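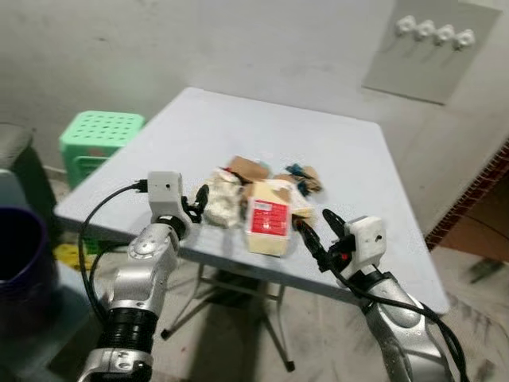 March, afternoon session

The left gripper dropped out again today, and this time I was watching the log as well as the arm, so I can finally write down what it does. It loses its position reading for a moment, decides it is fully open, and then closes with far more force than the grasp asks for. We are still on the Umali packing task with the food packets, and I had stopped both arms near the pile to think. The black cable on the left arm makes a big loop down from the white housing and swings well out to the side before it drops out of view, and the longer I looked at that loop the less I liked it. The cable on the right runs down the outside of its arm, and the right arm has given us no bother at all.

So after tea I powered down, put the Biltero supply on the bench and wiggled the left connector by hand with only the logic side live. The reading vanished 4 times out of 14, always when I pulled gently towards the elbow. I do feel a bit daft, as I spent most of the morning blaming the Fusia driver and even rolled it back a version (now restored, sorry to anyone who pulled in between).

For now I have capped the left grip force at 2000 in the config, in raw units, and any missing reading now stops both arms. Please leave that in, even if it trips more often than you'd like — fingers near those grippers are worth more than a tidy run!

Still to do: order a new lead from Kultmont, find a better clip for the elbow, and repeat the wiggle test with the arm raised. The e-stop is fine, I tried it before and after.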